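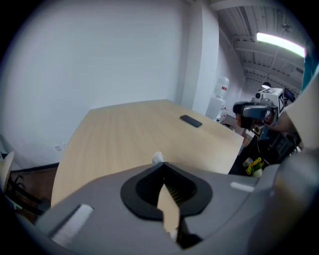 A long table with a light wood-grain top.

Shared desk rates in Sastlow going up in April, two sites to close

By staff, 29th October
14 comments | 31 shares

Day desks in Sastlow will cost $5 more starting in April. Ponent, the company that took over the town's shared offices from Sovinix this summer, confirmed the new rates in an email to members last night. Two of the smaller sites are closing as well. Monthly plans go up too, though the email did not say by how much. A rate sheet is promised "before the holidays."

The email went to 2346 members. Plenty of them had read it by breakfast and the phones here have been busy since.

Quick background for anyone who hasn't followed it. Sovinix opened its first site over the old shoe store on Mill Street, back when most people in town thought renting a desk by the day was a big-city thing. It filled up. More sites followed, then the big one in the Vass building, and for a while there was a waiting list. Then the company ran into trouble with its leases in other towns and began looking for a buyer. Ponent came in over the summer. Signs changed, logins changed, coffee got worse according to most of the mail we've had. Prices stayed put, and Ponent said at the time that it had "no immediate plans" to touch them.

That was the summer.

The company now blames rent, heating and the cost of insurance. Rent is the big one. The Vass lease comes up for renewal in spring and the owners have asked for more, a figure neither side would give us. Ponent also says the day rate in Sastlow was the lowest of any town it operates in, and that it had been set by Sovinix at a time when the point was to get people thru the door.

Members we reached were split. Several said five dollars was no big deal if the place stayed open and clean. Others pointed out that they come in four times a week, and that five dollars a day at that pace eats up a phone bill and then some. A bookkeeper at the Vass site said she would do the math over the weekend and might go back to her dining room. A man who repairs accordions and does his invoicing at a day desk said he'd pay it, grudgingly, on account of the noise at home.

The two sites set to close are Depot Road and the rooms over the credit union. Both shut at the end of March. Neither ever drew much of a crowd, Ponent says. Regulars at Depot Road disagree, and a few of them were standing around outside this morning disagreeing pretty loudly. The location is the only one with free parking. It is also the only one on the north side of the tracks, so anyone up there without a car will need the bus, and the bus stops running at six.

Members at those two locations can move to any other site at the same rate through June. Lockers have to be emptied by the last week of March. Mail forwarding runs for one month after that and then stops, so businesses that use Depot Road as a mailing address should get moving on that early. Bank, state registration, the works. It takes longer than you'd think.

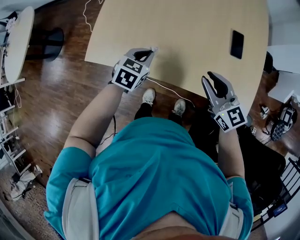
What changes and what doesn't

The day rate goes up by $5 at every site. Half days are gone. Anyone who now buys a half day will pay for a full one, and that may turn out to be the bigger hit for parents who work the school hours and leave at noon.

Punch cards bought before April stay good until they run out. No limit on how many you can buy, at least not yet. Expect a run on those.

Student rate stays. Proof of enrollment needed each term instead of once a year.

Meeting rooms stay at the current hourly price. Booking moves to Ponent's own system, and the old Sovinix calendar will be switched off. If you have a room booked for after that you will have to book it over again, the email says so in small type near the bottom. Worth checking.

Evening access at the Vass building continues. Weekend hours are "under review," and the desk manager there had nothing to add when we stopped by.

Printing: still free up to a point. The point is not given.

Where the desks go

With the closings, Ponent will have 600 desks left in town, most of them in the Vass building and on Mill Street. The company says that is plenty for the number of people who show up on a normal day. Members say it depends what you call normal. Tuesdays and the week before tax day get tight already, and more than one person told us about driving in, finding nothing open and driving home again.

Furniture from Depot Road and the credit union rooms will be sold off in the spring. Schools and town groups get first pick, then the public. No prices yet. The library has asked about tables for its upstairs reading area and was told to put in a request in writing like everyone else.

The town itself has no say in the rates. It did give Sovinix a break on permit fees for the Mill Street opening, and there was a short discussion at last week's council meeting about whether any of those terms carried over to the new owner. The town attorney is looking at it. His first read was that they did not, but he wanted to see the sale papers before putting that on record.

There is some talk of a member-run alternative. A sign-up sheet is going around Depot Road for people who would chip in toward taking over that lease directly. The landlord there told us he'd listen to anybody with a deposit. Similar efforts in other small towns have gone both ways, the ones that lasted tended to have a cheap building and a couple of anchor tenants who paid by the year. Depot Road has the cheap building.

Ponent is holding a question session for members in the Vass lobby next month. Date to come. Questions can be sent ahead by email and the company says it will answer the most common ones in writing afterward.
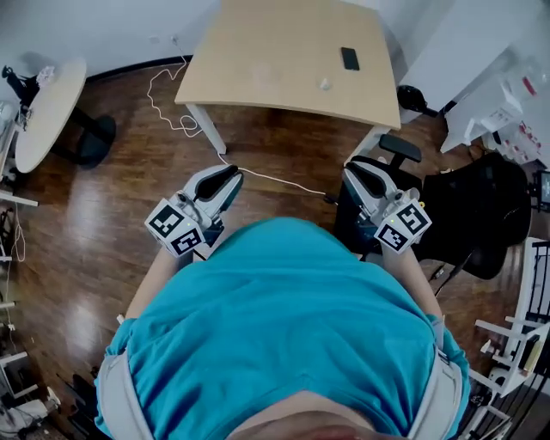

Judit Kovács said the price bothered her less than the loss of half days. She buys three of them a week, she said, and would now be paying for afternoons she never uses. She wants Ponent to sell a morning-only pass, even at a higher price than the old one, and plans to bring it up at the question session. If the answer is no she will probably share a full day with a friend, one in the morning and one after lunch, assuming the rules allow it.

We asked Ponent if the rules allow it. The company said passes are "personal to the member" and that it would get back to us on the rest. Nothing by press time.

We will post the rate sheet when its out.

14 comments | 31 shares
Contact the newsroom | All rights reserved | Back to top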